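Arbeitsplatten aus Naturstein richtig reinigen und pflegen

Stand: 23.4.25

Marmor, Granit und andere Natursteine vertragen viel, aber Säure und Scheuermilch gehören nicht dazu. Die folgende Anleitung gilt für polierte Flächen in der Küche. Für die reine Arbeit sollten Sie 30 Minuten einplanen, die Trockenzeit kommt hinzu.

Sie brauchen: pH-neutrale Steinseife, zwei weiche Baumwolltücher, einen Eimer mit lauwarmem Wasser, Imprägnierung für Naturstein.

1. Krümel und Sand trocken abfegen. Körner zerkratzen die Politur, wenn sie unter den Lappen geraten.

2. Seife nach Packungsangabe verdünnen und die Fläche nebelfeucht wischen. Am Spülbecken beginnen, dort sitzt der meiste Kalk.

3. Mit klarem Wasser nachwischen und sofort trockenreiben.

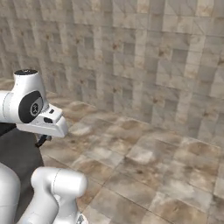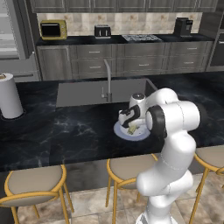
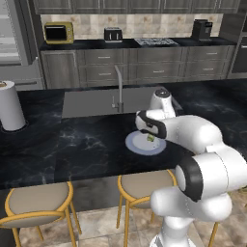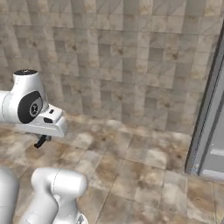 4. Fettflecken mit einer Paste aus Natron und Wasser bestreichen, Folie darüberlegen und über Nacht einwirken lassen. Bei dunklem Stein vorher an einer verdeckten Stelle testen.

5. Imprägnierung dünn auftragen. Überstände nach der vom Hersteller genannten Zeit abnehmen, sonst bleiben Schlieren. Danach 2 Tage kein Wasser auf der Fläche stehen lassen.

Ob eine neue Imprägnierung fällig ist, zeigt der Tropfentest: etwas Wasser auf den Stein geben und zehn Minuten warten. Bleibt ein dunkler Fleck, hat der Stein Wasser aufgenommen. Wir prüfen unsere Platten jedes Jahr im September.

Essig, Zitronensaft und Kalklöser ätzen Marmor sofort an. Matte Stellen kann nur ein Steinmetz nachpolieren.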